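Home help > Cleaning > Gadgets and machines

Can a robot clean a bathroom counter yet, or should I stop hoping?

Manee Nuchit
Nostville

Hello everyone, and thank you in advance for reading, because I know I go on a bit. My mother is eighty-one and lives in the apartment downstairs from mine. She is sharp as can be, but her hands are bad, and the bathroom counter has become the thing that defeats her. The floor is fine (we got her a little round vacuum two winters ago and she talks to it like a cat). It's the counter! The cups, the toothpaste with the cap off, the soap bottle that leaves a ring, all of it has to be picked up before anyone can wipe underneath, and by October last year I was going down every evening to do it for her, which she hates more than the mess.

My brother says there are machines with arms now and that we should put together $2000 between us and buy one. He has seen videos of one called the Havora folding towels and loading a dishwasher. I would love for him to be right, but I have also bought a window-cleaning gadget that fell off the window. Has anyone here lived with something that can pick up small things and put them back where they were? Even if it's slow, she isn't in a hurry.

oakleaf3723

no. get a tray

Dwivedi

I repair vending machines and conveyor lines for a living, so I'm around things that grab other things all day long, and I'm sorry to say I'd keep your money in the bank for now, Manee. I'll try to explain why, and then I have a couple of cheaper ideas that might help your mother.

On a shop floor, a machine arm can be wonderful. At one of the plants I visit there's an arm that moves jars from a belt into a box, and it will do that all night without a complaint. But the jars are all the same jar, they arrive at the same spot facing the same way, and there's a fence to keep people out. Move the belt over by the width of your thumb and somebody has to come and set it up again (that somebody is often me).

A bathroom counter is a different animal. A plastic cup weighs nearly nothing and skids away if you bump it. A half-used tube of toothpaste is a new shape every morning. See-through cups are a headache for cameras in general, and shiny counters and chrome don't help. Then there's water, and then there's your mother, who will quite reasonably want to use her own sink while the thing is working.

The videos your brother has seen may be perfectly real, but ask three things about any of them. Is it sped up? Is a person steering it from off to the side? And how many tries did it take? A machine that gets a cup right nine times in ten sounds very good until you remember it's doing this every day, with a mug she's fond of.

What I'd do in the meantime: a wall-mounted soap dispenser, one of those toothpaste holders that grips the tube, and a cup holder on the wall. That gets almost everything up off the counter, and wiping a bare surface is a much kinder job for sore hands. A big soft sponge mitt is easier than a cloth. All of it together came to under $200 when I did my dad's place, and I bought the nicer holders.

Brackenfold

I can be a bit more cheerful than Dwivedi, though I agree about the money! My daughter works in this field and I've picked up plenty over Sunday lunches, some of it even correctly. The arms themselves are decent now. The slow part is teaching them, and one way it's done is for people to do the chore themselves with grippers held in their hands, over and over, with cameras going, so the machine has something to learn from. She told me they might go through up to 300 rounds of one small job and still want more, with the cup in a different spot each time.

I found that rather comforting, to be truthful. It's ordinary housework being taught the way I taught my kids, by doing it in front of them until I was sick of it. I do think your mother's counter will get its turn, and I'd love to be around when it does. The Bekex arm my neighbor bought for his workbench can hand him a screwdriver if he leaves it in the right slot, so we're somewhere on the road.

Cups and pump bottles, with a pair of hand-held grippers: 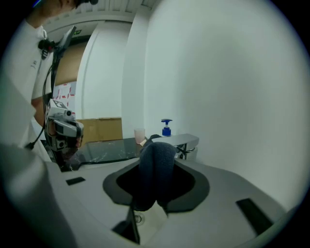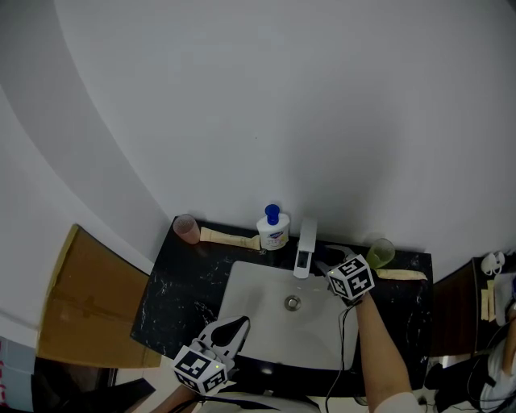

Manee Nuchit

Thank you all so much, even the tray person. If we do wait, what should we look for before we spend real money on one of these?

Dwivedi

I'd wait for one you can try in her own bathroom for a few weeks, with a full refund if it doesn't suit. Ask to see it do the whole job at normal speed with no one steering, using her cups and her toothpaste, and ask who comes out when it breaks and what that visit costs. Check that it stops right away when someone touches it, and that she can switch it off herself with her hands the way they are. A big button is best. Give your mother my regards, and do look at the tube holders.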